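Time Alignment and Blue Object Detection for a Two-Arm Cube Handling Cell
Project report, Kodside student software group
Author: Unathi Modise
27 May 2018

1. Scope

The report covers the perception and logging software only. Arm kinematics and the gripper hardware were taken as given. The software has two parts: Stotance, a recorder that writes all camera streams and joint states to a single log, and Zundamden, a detector that reports the position of a blue cube in each image. The planner reads the detector output and was changed only where the message format required it.

2. Recorder

Each stream runs in its own process and stamps its images on arrival. The first version used the write time instead, and joint states drifted behind the images whenever the disk was busy. Arrival stamps removed the drift but left a fixed offset per camera. The offset is now stored in the config file and subtracted at read time - the raw log is never edited.

Playback picks, for each planner tick, the newest image from every stream that is older than the tick. A stream with no valid image is marked stale and the planner holds its last command.

3. Detector

The detector converts to HSV, thresholds on hue, and keeps connected regions that pass an area check and a squareness check. The workspace contains blue fabric as well as a blue object, so hue alone is a weak cue. Regions touching the image border were at first thrown out. This also discarded valid targets held high in the fixed view, and the rule was replaced by a mask drawn once per fixed camera. Wrist views can't use a static mask and rely on the shape checks.
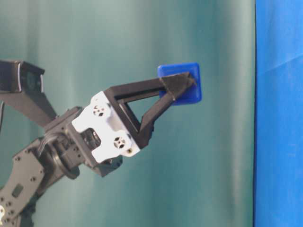

Fixed view. Object at the gripper, blue panel at right.

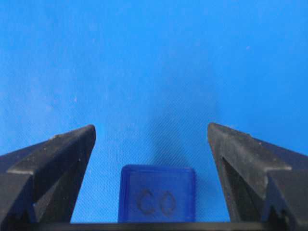

Wrist view, fingers open, block marked "C0".

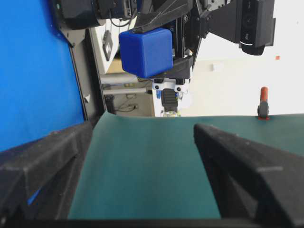
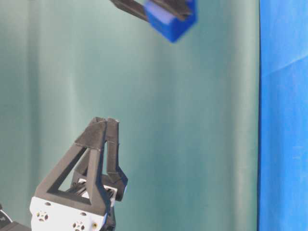 Fixed view with motion blur on the cube.

Why not use a learned detector for the cube?
The group had 2,000 labeled images, all with the same background, and a model trained on them would have been hard to trust after any change to the cell. Thresholds can be inspected and retuned by hand in a few minutes.

4. Planner interface

A detection message carries the stream name, the stamp, the region center and a confidence value. The planner needs 3 consecutive detections from one stream before it accepts a target. With 2, single bad regions in the wrist view still got through. With 4, the delay was long enough for the arm to pause visibly before each approach.

5. Open issues

Blur lowers the squareness score, and fast moves are often reported as no target. Lowering the limit lets fabric creases through. A shorter exposure is the next thing to try.

Offsets are measured by hand. Nic Aodha, the calibration script, should do this at startup but does not yet handle wrist cameras. That work is planned for June.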